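Plellesar (robot cell)

Plellesar is a two-armed tabletop robot cell built by Birger Rustad in the shared workshop at Flutbridge, near Plerncombe. It is used for sorting and moving crockery and other household objects. The name covers the arms, the enclosure and the control software, known separately as Magnusson.

Background

Rustad began the build at home with a single arm clamped to a kitchen worktop. The clamp shifted under load, and positions taught in the morning were out by several millimetres by the afternoon. The work moved to Flutbridge in October, where a drill press and a bench with mains isolation were available. A second arm was added the following month.

Construction

Both arms are fixed to one black mounting plate along the front edge of a grey tabletop. Walls at the back and sides keep objects from rolling off, and aluminium posts stand at the rear corners. The links are white and the joint housings black. Each arm has a purple cable run outside the links, with slack left at the joints — an earlier version with tighter runs pulled out a connector at full reach.

Control

Magnusson runs on a second-hand desktop computer and sends position commands to both arms at 100 Hz. Joint limits are held in a plain text file. The software has no model of the table contents, and a collision is detected only as a rise in motor current.

Use

Tasks are set up by hand, with plates, bowls, a mug and a red tray placed on the table along with smaller items.
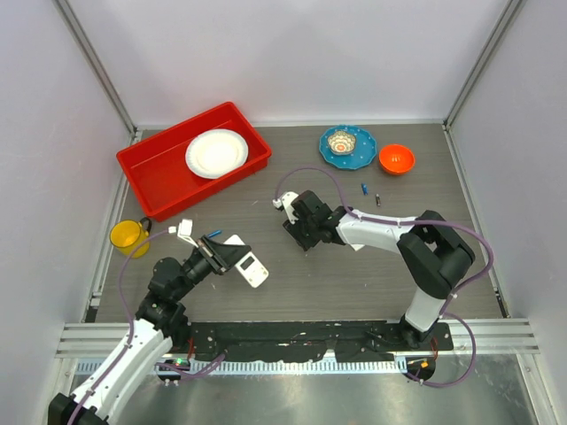
Rustad keeps a written log of each run, giving the task, the starting layout and the reason for any stop. The first 500 entries are held in a ring binder at the workshop. Most early stops were put down to the wrist joints, which were re-shimmed at entry 13 and again after a change of screws.

See also

Flutbridge workshop
Magnusson (software)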